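Horrocks says its returned polos are refolded to store standard. Shoppers aren't so sure
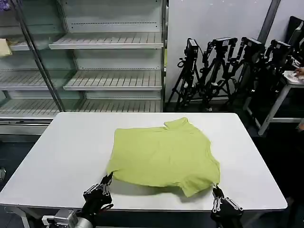
A lime-green polo shirt on a white table, its collar standing up at the back.

April 27, 2026

Clothing seller Horrocks says every polo shirt sent back to its Skindedcombe returns center is now checked, refolded and put back on sale at full price, a promise that has drawn a cool response from some of the people buying them.

The company began the scheme in March and says it has handled more than 700 shirts so far. Of those, it says, 528 went back into stock. It did not say what happened to the rest.

Nor would it say what "store standard" means. A one-page guide given to local retailers asks for a flat collar, sleeves tucked behind and a straight bottom hem. It makes no mention of washing or pressing, and wrinkles come up only once, under the heading "acceptable."

Bergþóra Skov, who runs the clothing shop Corow on the main street, took 300 of the shirts last month and sent a box of them back.

"They call it refolded. I'd call it folded once, by someone in a hurry," she said. "Knit cotton creases if you look at it. If the collar is up and one sleeve is hanging out, I have to do the whole job again before it goes on a shelf, and I'm paying the same as I would for a new one."

Horrocks said it had received "very few" complaints and declined to give a number. It also declined to say whether shoppers are told that a shirt has been returned before. The labels on 3 shirts bought at Corow carried no such notice.

The company plans to add sweaters to the scheme this summer.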